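FOR IMMEDIATE RELEASE

Sep 14, 2023

Tavares Opens Third Drop-Off Room for Household Packing Service, Tomthorpe

TOMTHORPE - Tavares, the home clearing and packing company, is opening a new drop-off and sorting room on the ground floor of the Zaltham building this month. Open to walk-ins from day one. No appointment, no minimum load. Bring a bag, bring a box, bring the whole closet.

The room takes the stuff that never fits a moving box properly. Long handles, straps, rolled things, odd fabric, the contents of that one hall cupboard. Staff sort it, bag it, tag it and either store it or send it back to the house on moving day.

"People pack the kitchen first and they pack it well," said Margarida Prata, founder of Tavares. "Then it's the last night and everything left over goes in a sack by the front door. We want the sack. Give us the sack."

The company handled 1,461 bags through its first 2 rooms in the year to July. Most came from apartments. A good share came back out again within the month, to the same customers at the new adress.

Clear and translucent bags are prefered over black ones. Customers can see enough to know which is which, and a black bag in a hallway on moving day tends to go out with the trash. Tavares has had that call more than once and would like not to have it again.
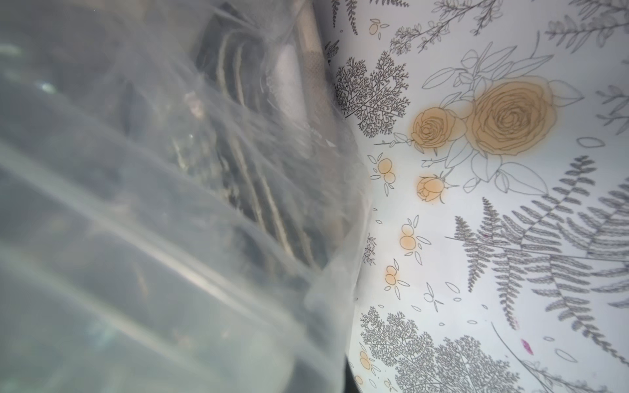

Can long items like broom handles go in the same bag as soft things?
They can, as long as the handle stands upright along one side and the soft things go in around it. Tie the top loosely. Anything with a sharp end needs a sock or a dish towel over it first, taped on.

Bags are weighed at the counter, given a paper tag and put on open shelving. Nothing is stacked more than 3 high. Pickup is by tag number, so please keep the stub. Lost stubs can be sorted out at the counter but it takes a while, bring some ID and a rough list of what was in there.

Not accepted: food, paint, batteries, anything wet. Plants no. Mattresses no. Framed mirrors by arrangement only, call ahead.

Short packing classes will run in the same room in the evenings, taught with Skillby, the local home skills school. Each class covers one problem area of the house. First up is the hall closet, then linens, then under the sink. Places are free but limited and there is a sign-up sheet at the counter.

"We ask people to bring a real bag of real clutter and we work from that," said Rui Sampaio, who leads the classes for Skillby. "Belts, umbrellas, curtain rods, the lot. You learn more from your own mess than from a tidy table somebody set up for you."

Storage is priced per bag per week with the first week free. The room has shelf space for 81 bags at opening, more shelving is on order and should be in before the holidays. Returning customers from the other rooms can use their exisiting account.

Tavares is a home clearing and packing company based in Tomthorpe. Price list and opening hours are posted at the door of the Zaltham building and at both other rooms.

Press contact: Margarida Prata, Tavares, Tomthorpe. Interviews and visits to the room on request, mornings are best.

ENDS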